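Speaker notes: "Household and Shop-Floor Chores: What Machines Can Do Today"
Korkcombe Institute, spring program, March
Speaker: Jiahui Du, Applied Automation Section
Running time: 18 minutes, questions to follow

Opening (slides 1 and 2)

Thank the Institute and the session chair. State the question plainly: can a machine be relied upon to do ordinary chores in a home or on a shop floor? The Section's position is that some chores on the shop floor are ready for routine use, and that household chores are not. The remainder of the talk sets out the grounds for that position.

Define "chore" before going further. For the purposes of this talk, a chore is a task that an adult performs without written instructions and expects to repeat. Clearing a counter is a chore. Welding a bracket is a job, and is outside the scope.

Shop floor (slides 3 to 6)

Begin with Skakport. The packing hall there has three arms moving cartons from a conveyor to pallets. The cartons come in four sizes, the lighting does not change, and the floor is marked so that staff know where the arms can reach. Under those conditions the arms run through the night shift with one attendant.

Move to the sweeping and bin-emptying trial at Panasiuk. The sweeping portion was adopted. The bin-emptying portion was withdrawn after staff reported that they were straightening the bins by hand before each round. Pause here. The audience should take note of that labor, which did not appear in the first report and was added at the request of the hall supervisor.

If asked about costs, refer to the handout. Do not quote prices from the podium.

Household work (slides 7 to 10)

Explain why the kitchen was chosen. Objects in a kitchen differ in weight, stiffness and finish, and they are seldom left in the same place twice. A carton may be picked up by any of its sides. A stalk of green onion bends, and it is thin enough to slip between fingers that were sized for a jar.

Introduce the test program, known internally as Proltel. All of the trials reported today were run in simulation. The target was 3,000 trials, and 2,664 had been completed when these notes were prepared. They are divided among 174 task variations, each with its own arrangement of goods on the counter. State clearly that no physical kitchen has been used so far.

Describe the sink tasks in general terms. The arm must bring an item of food to the basin, keep clear of the faucet, and leave the other items on the counter standing. Bottles are the usual difficulty. The fingers may be well placed while the elbow, which is much wider, passes over something tall. Planning for the whole arm takes longer than planning for the hand, and in a home the person waiting will notice the delay.

Say a few words on water. The simulation handles rigid objects well and soft objects fairly well. Running water is not modeled in the current release, so "rinse" in the task list means that the item is held over the basin for a set time. This should be said aloud, as the word has caused confusion at earlier presentations.

Limits (slide 11)

Results in simulation tend to flatter the machine. Friction is cleaner, and cameras do not fog. The Section will not publish a success rate for household tasks until a physical trial has been held.

Also mention seating. Homes have chairs, pets and children near the work area, and the safety rules used at Skakport depend on keeping people out of it. A separate working paper on this subject is in review.

Closing (slides 12 and 13)

Recommendations to members: consider automation for carton handling and open-floor sweeping, count preparatory labor in every trial, and defer purchases intended for kitchens or break rooms.

Leave slide 13 on the screen during questions. Repeat each question into the microphone for the recording. Likely subjects are dishwashing, laundry folding and insurance. On insurance, direct members to the legal desk.
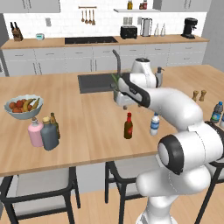 Slide 13. Sink task in the simulated kitchen, with the arm reaching over the island.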